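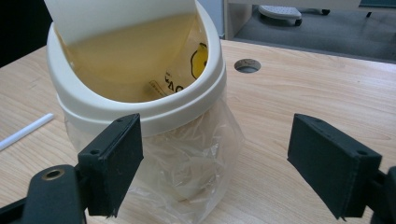 I've read the compost proposal twice now and I still don't see where the 40 percent figure comes from. Mwajuma says that if Plendetstead goes to weekly food scrap pickup, trash tonnage drops by 40 percent in the first year. That would be great. But the number assumes every household sorts, every day, and keeps sorting after the free starter kit runs out. Look at a normal small trash bin, the white swing-top kind people keep on a desk, with one bag showing through the opening and a clear liner bunched up around the outside. That's plastic inside plastic before anybody gets to the question of what goes in it. Habits like that don't change with a flyer.

On 2019-08-09, Mwajuma Makori wrote:

> The Quiroga pilot signed up 470 households out of 600 that
> were offered it. I don't know how much clearer the result
> could be. People want this. The town council will vote in
> November and I think the list should send a letter in
> support before then. Wultine has said they can start the
> route with the trucks they already have, so the cost
> argument is pretty much dead.
>
> I'd also like to stop hearing that it will smell.

A few things about this.

Signing up is not the same as using it. I signed up. I put the green pail out twice, then we went away, then I forgot which week it was. If the pilot counted me as one of the 470, and I assume it did, then the figure tells you how many people said yes to a free pail at the door. What I'd want to see is set-outs per week, for the whole pilot, including the end of it. Does Wultine have that? They must, the drivers log every stop. If it's good, why isn't it in the proposal?

Second, the trucks. "The trucks they already have" are the same trucks that missed my street all through the spring. Either there's slack in the routes or there isn't. I called and was told there wasn't - that was the reason given for the missed pickups. Now there's apparently enough for a whole new service. Somebody should ask them that in writing before we put our names on anything.

Third, contamination. Sodusia ran something close to this and ended up sending loads to the landfill when there were too many bags in them. Mwajuma, I know you said Sodusia allowed "compostable" bags and we won't. Fine. But who checks? The proposal gives one line to it, "residents will be informed of accepted materials." Informed how? We were informed about pizza boxes too, and go look in any recycling cart on Quiroga Street.

I'll give you the smell. Mine didn't smell, or no worse than the regular trash in July. I'd drop that whole paragraph from the draft letter though, it reads like we're arguing with a neighbor over a fence.

What I could sign is a letter asking the council to extend the pilot another year, add at least 100 apartments (there were none in it, as far as I can tell), and publish the weekly numbers. Apartments are where it will get hard. My sister's building has one dumpster and a chute, and I can't picture how a pail fits into that.

If people want to send the letter as it stands, go ahead, but leave me off it. And could whoever has the original spreadsheet from the pilot please post it? The link in the June message asks me for a password.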